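## 4. Fitting the partition and setting up the two compartments

Read this section before the bin goes into use. The partition can be fitted with the bin on a table or on the floor, but a table at normal working height is easier on the back. The Stelby bin is heavy when full, so do all of the work in this section while it is empty.

You will need:

- the bin
- the sloping partition
- four short screws and four washers (bag B)
- the cross-head screwdriver
- a pair of work gloves
- a soft cloth

**Caution:** The cut edges of the metal can be sharp until the partition is in place. Wear gloves for steps 1 to 6.

### 4.1 Preparing the bin

1. Stand the bin on a flat, steady surface with at least 30 cm clear in front of it. If the table top is wood, put a cloth or a thin mat under the bin while you turn it.
2. Wipe out the inside with a dry cloth. Packing dust left under the partition will rattle later and is awkward to reach.
3. Find the two holes in each end wall. The pair nearer the rear takes the partition. If your bin has a second pair close to the front, leave it alone. It is for the Prosik drop rail, covered in section 7.

### 4.2 Fitting the partition

4. Hold the partition by its top edge with the folded lip facing you. The slope should run down towards the front compartment. Fitted the wrong way round, it will still go in, but the holes will not line up.
5. Lower the left end first, then the right. Do not force it. If it sticks, lift it out and check that the end walls have not been squeezed together by a strap or by the carton.
6. Put in all four screws with their washers and turn each one by hand until it holds. Then tighten them with the screwdriver, left end, right end, left end, right end.
7. Press down in the middle of the partition. A small amount of give is normal. If it knocks against the floor of the bin, slacken the screws, push the partition down fully and tighten again.

**Note:** The gap behind the partition should be the same at both ends. Measure at the top edge: it should be 114 mm. A difference of one or two millimetres does not matter.

### 4.3 What goes where

The rear compartment is narrow and is meant for flat or slim things that are easily lost among larger ones. The front compartment is for everything that is picked up and put back during the day.

| Compartment | Suitable | Not suitable |
|---|---|---|
| Rear (narrow) | folded cloths, cable ties, labels, tape | knives, anything taller than the rim |
| Front (large) | gloves, hand brushes, small boxes, offcuts | liquids, wet rags, batteries |

Do not fill the front compartment above the top edge of the partition. Things slide over the slope into the rear and then have to be fished out.

The floor of the bin is rated for a spread load of 94 kg. The partition is not rated for any load and must not be used as a shelf or as a handle.

### 4.4 Storing gloves

Gloves are what most people keep in the front compartment, and they cause most of the mess. The following works well in a shared workshop.

1. Shake gloves out over the floor or a waste bin before putting them away.
2. Let damp gloves dry fully first. Left wet against bare metal, they will mark the finish and start to smell.
3. Lay them flat on the floor of the compartment. Stuffing a cuff down behind the partition bends the lip over time.
4. Keep knitted gloves with coated fingertips apart from heavy leather ones. The coating picks up grit from the leather and loses its grip.
5. When you take a glove out, take its partner with it. Single gloves left behind should go on the hook or in the lost box at the end of the day.

If several people share the bin, write initials on the inside of the cuff with a laundry pen. Stick-on labels come off on the coated type.

### 4.5 Looking after the finish

The grey paint is hard-wearing but it is still paint. The partition takes the most knocks, especially along the slope, where tools and hands rub against it as they go in and out.

1. Once a month, empty both compartments and wipe them with a cloth wrung out in warm water and a drop of washing-up liquid. Dry straight away.
2. Look over the partition from end to end, in good light. You are looking for places where the darker grey gives way to a lighter surface.

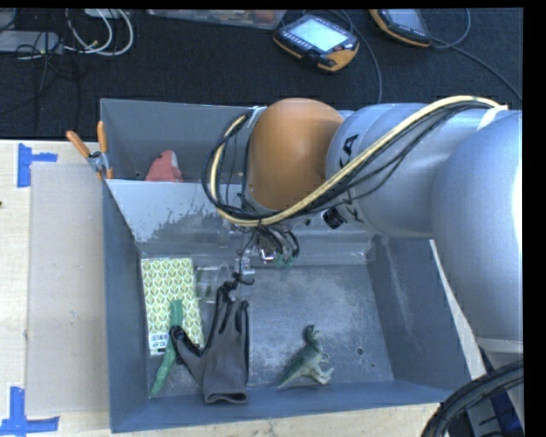 3. Compare what you find with wear like the pale patch near the left end of this partition, which is scuffed and has a ragged lower edge. Run a gloved finger along the edge of any patch on your own bin. If it feels smooth, leave it and check again next month. If paint lifts, go on to step 4.
4. Rub the loose edge down lightly with fine abrasive paper, wipe off the dust and touch in with the small bottle supplied. Two thin coats are better than one thick one. Leave the bin empty overnight.
5. If there is rust, do not paint over it. Rub back to clean metal first, or order a new partition.

**Caution:** Do not use scouring powder, wire wool or solvent cleaner. They dull the surface and take the edge off sound paint as well as loose paint.

### 4.6 Common problems

**The partition rattles.** Check the four screws. If they are tight, a washer is probably missing from one end.

**The bin rocks on the table.** Turn it through a right angle and try again. If the rocking moves with the bin, the base has been bent. If it stays where it was, the table top is uneven.

**Small things work their way under the partition.** Fit the Villanueva foam strip (part 900) along the lower edge. Cut it to length with scissors and press it on from left to right, with the metal clean and dry.

**The touch-up paint does not match.** Bins made before May were finished in a slightly darker shade. Write to Zakhar Koval at the Seddale parts desk and give the letter stamped under the rim.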